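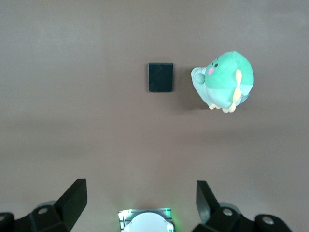

Does a plain brown top really need its own page, and why should anyone pay more for it than for the one in the flat-pack shop? The question came in by the contact form before the table had even gone on sale, and it's a fair one. We asked much the same when the Nemari rep first brought us the leaflet.

Nemari Plain Table
Made by Nemari, sold by Bastavard
Page last changed: Apr 25, 2025

In short
A broad, plain table with a smooth matt top in a muted grey-brown. No drawers, no shelf, no built-in sockets. Good for a shared work table or a home desk that has to do several jobs. Poor value if you only want somewhere to put a laptop.

Measurements
Depth: 794 mm
Height, feet wound in: 782 mm
Top thickness: 30 mm
Guarantee: 7 years on the top, less on the feet (see below)
Lengths: made to order, ask us

The colour
Nemari calls this colour "Dune". We call it brown, and so will you. It sits somewhere between taupe and milky coffee, and it leans greyer or warmer depending on the bulbs you have. Please don't order from your screen. Ask for a sample piece, put it in the room where the table is going and look at it again after dark. Of the returns we've handled on this table, the ones we could have saved ourselves were nearly all about colour.

There is no pattern in it, no printed grain and no flecks. Some people find that dull. It does mean small things are easy to find on it, dark ones especially, and a pale green or yellow looks well against it too. If you do any sort of sorting, fixing or sewing, that may matter more to you than a pretty finish.

The finish
The leaflet says "glare-free". We wouldn't go that far. Matt means the surface spreads the light about, and a strong lamp will still leave one part of the table brighter than the rest. What you don't get is the hard white stripe you see on gloss tops. For most desks that's enough. If your table stands under a row of ceiling lights and you're bothered by bright patches, try the sample first.

The leaflet also says "resists fingerprints". Resists is doing a lot of work there. Dry hands leave very little. Hand cream leaves plenty, and it wants warm water and a drop of washing-up liquid. A dry cloth just pushes it around. Don't use a scouring pad. A matt top that has been scrubbed goes shiny in that spot and stays shiny, and the guarantee doesn't cover it. 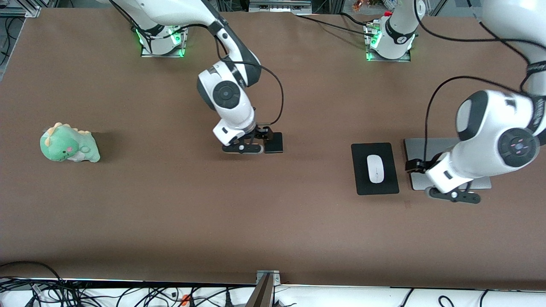
Room to work is the one claim we have no quarrel with. Most desks we stock are sold on width, and then you find the depth is mean and the keyboard ends up in your lap. On this one you can leave things out and still get on. A closed silver laptop lying flat, with a black mouse pad and white mouse next to it, takes up only part of the top, and there's still a bare brown strip between the laptop and the pad, so neither has to be shoved along when you reach for the other. A soft toy can keep its place over on the far side, if yours is that sort of household. We've sold deeper tables, but they were workshop benches and looked like it.

Do you need a mouse pad?
Nemari says no. We'd say it depends on the mouse. Ours tracked well enough on the bare top, though it was a bit louder than we like, and any grit caught underneath gets dragged across the finish. A pad is cheap. The Ikis one we stock is plain black with a cloth face and lies flat out of the packet, which can't be said of the rolled ones.

Putting heavy things on it
We're often asked what weight the top will take, and the leaflet's answer is a single number with nothing to say how it was measured, so we've left it off this page. What matters is where the weight sits. A load near a leg is a different thing from the same load in the middle of a long top. If you plan to clamp or bolt anything along the back edge, tell us before you order. The maker can tell you where the inside of the top is solid. We can't tell by looking, and neither can you. Use a pad under any clamp. Bare metal jaws will mark the finish the first time you tighten them.

Cables
There is no cable tray and no hole. You can drill one, but drilling ends the guarantee on the top — the whole of it, which seems harsh to us and we've said so. The Vanhove clip-on tray fits the back edge and needs no screws. It's a plain piece of kit and costs more than it should. Sticky hooks do the same job for a while and then fall off in hot weather.

The feet
This is the weak point. They wind out to cope with an uneven floor, and they do cope, but the thread is coarse and the plastic collar feels cheap for a table at this price. Wind them before the table is loaded. We keep spare sets behind the counter, and you may draw your own conclusion from that.

What comes in the box
Top, legs, feet, fixings and a key. The top comes wrapped with card corners. Check the corners while the driver is still there. Two people can carry it up a straight stair. On a turning stair, measure first.

Returns
You have 30 days, in the original wrapping. The wrapping is a nuisance to keep and we know it, but a top sent back in a blanket arrives scratched and then we have to argue about who did it.

Who should skip it
Anyone who wants drawers. Anyone who wants real wood grain. Anyone with one small laptop and a narrow room, who would do better with the cheaper Ikis folding desk and could put the difference towards a decent chair.

Samples are free and go out by post. One per address, please. The last delivery of longer tops was held up until November, so ask about dates before you get rid of your old table.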